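Home | News | Meetings | Back Numbers | Swaps and Wants | Contact

Print this page | E-mail this page

THE SLOW DEATH OF THE FOUNTAIN PEN, CONTINUED

Members who came to the January meeting in Drundbridge will know that Narendra Sisodia brought his ink. All of it. He had been asked for a short talk on blue-blacks, and by half past eight we had got as far as the second shoebox. The hall would like it known that the stain by the radiator was there before us, and we would like it known that we agree.

The talk itself was a good one. Narendra has been filling the same Petchrat school pen since 1979, when it was bought for him on the understanding that his handwriting would improve. He passed round a page from that year and a page from last month so that we could judge for ourselves. The pen has held up very well.

Most of the questions were about feeds and why they clog. The answer is that we leave ink in them over the summer and then blame the ink. Cold water, patience and a rubber bulb will shift most of it. Leidy Quintero asked about hot water and was shown a Skitden cap that had once been round.

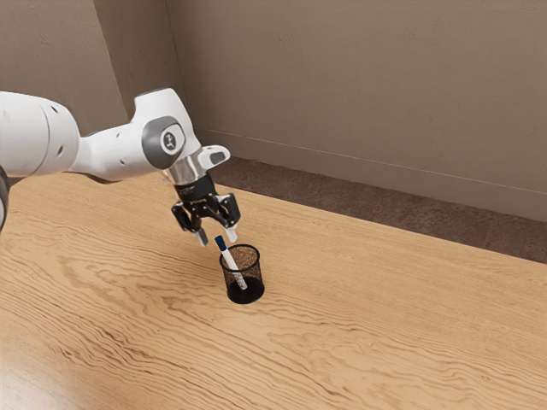 Storage took up the rest of the evening, and feelings ran higher than they do over nibs. Xuân Huỳnh keeps her pens flat in a drawer, in felt, and regards anything else as neglect. Haris Janevski stands his upright with the nibs at the top, which lets the ink drain back and the pen start badly, but at least does not fill the cap. A small black mesh pen holder on a light wooden table is the sort of thing he has in mind, and he will tell you it has served him perfectly well. Xuân's view is that mesh is for biros. A vote was proposed and sensibly dropped.

The swap table did brisk business. Shayne Brunton parted with a Fukero desk set he swore last year would be buried with him, and went home with 2 bottles of a green that looks like pond. The raffle made £91, against a target of £100, and the shortfall has been put down to the first prize being more of the green.

Next time Leidy will talk about blotting paper, which she promises is shorter than it sounds. Please bring your own cloth, and if you borrowed the good loupe, it is missed.

Contact the editor | Copyright Drundbridge Pen Circle | Back to top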